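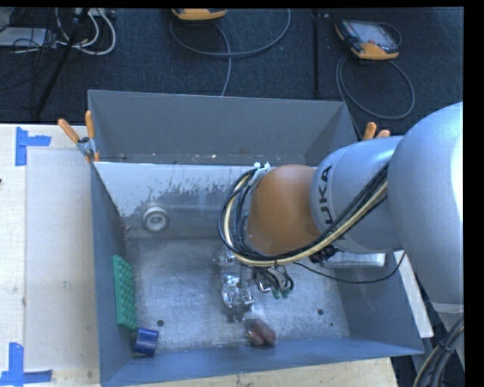 Household Budgets and the Cost of Family Celebrations

May 2020

Members of the Prostusden Savings and Advice Society will have received, with their spring statement, a short note on the setting aside of money for family occasions. A number of members have since written to ask for further guidance, and the Society is pleased to provide it in this issue.

Weddings, christenings, significant birthdays and anniversaries are among the largest items of spending that most households meet outside the home itself. They differ from ordinary bills in that the date is usually known well in advance, while the final cost is often not known until the last account has been settled. It is this second point which causes the greatest difficulty. A family may plan with care for the room and the meal, and find that travel, clothing, flowers and gifts have together come to as much again.

The Society recommends that members begin with a written list. It should include every item likely to be paid for, however small, and should state beside each one who is expected to pay. Misunderstandings between relatives on this point are common and can be distressing. A conversation held early, with the list on the table, is easier than one held after the invitations have gone out.

Many members will at present be dealing with occasions that have been postponed. Where a deposit has been paid, the first step is to read the terms under which it was taken. Some venues will move a booking to a later date without charge. Others will do so only if the new date falls within a set period, or may ask for the difference in price if the new date is in a busier season. Members should ask for any change to be confirmed in writing and should keep the original receipt with the new confirmation. A verbal assurance, however kindly given, is of little use if the person who gave it has moved on.

Members who hold an event policy should tell the insurer of any change of date before agreeing to it with the venue. Cover does not always move with the booking. The Society cannot advise on individual policies, but the desk at the Berov Street office can help members to find the relevant clauses in their documents and to draft a letter.

The Occasions Account

The Society's Occasions Account remains open to all members. It may be opened with a first payment of 25 pounds, and regular payments may be made weekly or monthly. The account can hold a balance of up to 4,000 pounds. Withdrawals above that first payment require 8 days' notice, which may be given by letter, by telephone or at the counter. Members who have had to suspend their payments in recent weeks may resume them when they are able. No charge will be made for missed payments and the account will not be closed on that ground.

Couples and families may hold the account jointly. In that case both holders must sign for any withdrawal unless a different instruction was given when the account was opened. Forms for changing such an instruction can be sent by post on request.

Borrowing for an occasion

The Society does not discourage borrowing where it can be afforded, but asks members to consider it with some care. A loan taken for a single day will commonly be repaid over a year or more, and the repayments will fall due alongside the usual costs of winter, school clothing and the festive season. Members who are thinking of borrowing are invited to speak to the advice desk before signing an agreement with any lender. The conversation is confidential and places the member under no obligation.

Particular care should be taken with offers of credit made by suppliers at the point of sale. The monthly figure is often given prominence, and the total to be repaid is set out elsewhere in the document. It is the total which should be compared with other offers.

Booklet

The booklet Planning a Family Occasion, written for the Society by the Goossens Trust, has been revised and is again available. It contains blank lists for costs, guests and payments, a section on sharing expenses between two families, and a page on hiring clothing. The section on catering at home has been extended at the request of readers. Printed copies cost 90 pence, including postage, and large-print copies are supplied at the same price.

Changes to office services

The Cuvari branch is closed to visitors until further notice. Members who normally use that branch may pay in by post or by standing order, and telephone enquiries will be answered from Berov Street. Passbooks sent by post will be made up and returned as soon as is practicable. Cash should not be sent through the post under any circumstances.

The evening talk on wedding costs, which was to have been held at Cuvari, has been deferred to October. Places already reserved will be carried over, and members who are unable to attend on the new date are asked to let the office know so that their places may be offered to those on the waiting list. Details of the start time will be sent with the autumn statement.

Enquiries concerning any matter in this item should be addressed to the Advice Desk, Berov Street, Prostusden. Members are asked to quote their membership number in all correspondence.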